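Manutenção da garra manual Pluvlow para têxteis: o que fazer e o que ignorar

O manual da Hendaseck manda verificar tudo a cada 100 ciclos. Ao fim de um inverno com a célula de camisas, duvido que quem escreveu isso tenha passado uma tarde a usá-la. A rotina que sigo é outra, mais curta.

Antes de começar
- chave sextavada de 2 mm
- pano sem pelo e álcool isopropílico
- uma camisa de manga comprida, no cabide

1. Desligue a garra e abra os dedos à mão. Se um deles prender, não force nem ponha óleo por cima: limpe primeiro a guia.

2. Aperte os parafusos dos dedos só até encostarem. O manual recomenda trava-roscas. Usei uma vez e perdi a manhã a tirá-lo.

3. Limpe os marcadores com o pano seco. Álcool só nas almofadas laranja. Os marcadores riscados trocam-se aos pares, por muito que o fornecedor garanta que basta um.

4. Nas guias, uma película fina de massa Fuchs. A Livov vende uma "específica para garras" bem mais cara, e ainda não vi em que difere.

5. Ligue e espere 300 segundos antes de calibrar. O programa deixa calibrar logo, mas eu não confiaria no resultado.

6. Abra o menu de serviço, parâmetro 151, e reponha o zero com os dedos fechados. Grave. A mensagem de sucesso aparece mesmo quando a gravação falha, por isso saia do menu e volte a entrar para ler o valor.

Ensaio com tecido

Pendure a camisa diante de um fundo preto bem esticado e aproxime a garra de frente, devagar, com os dois marcadores à vista. 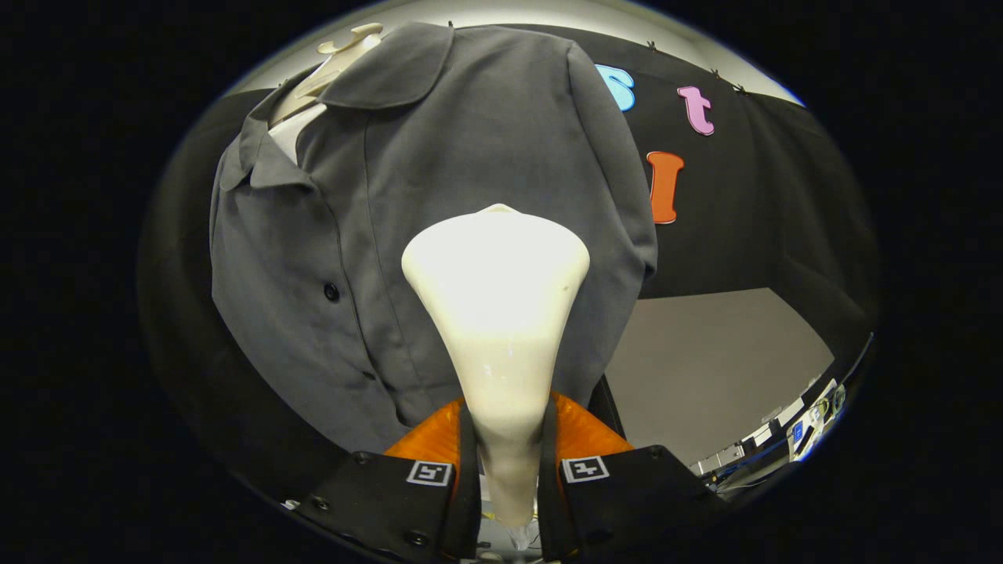

Repita a aproximação pela esquerda e pela direita. Se o programa perder um marcador sempre do mesmo lado, volte ao passo 3 antes de mexer em parâmetros. O assistente automático vai propor uma recalibração completa; recuse.

Feche os dedos na bainha e puxe de leve. O tecido deve ceder sem escorregar. Se escorregar, limpe as almofadas outra vez e só depois pense em encomendar novas.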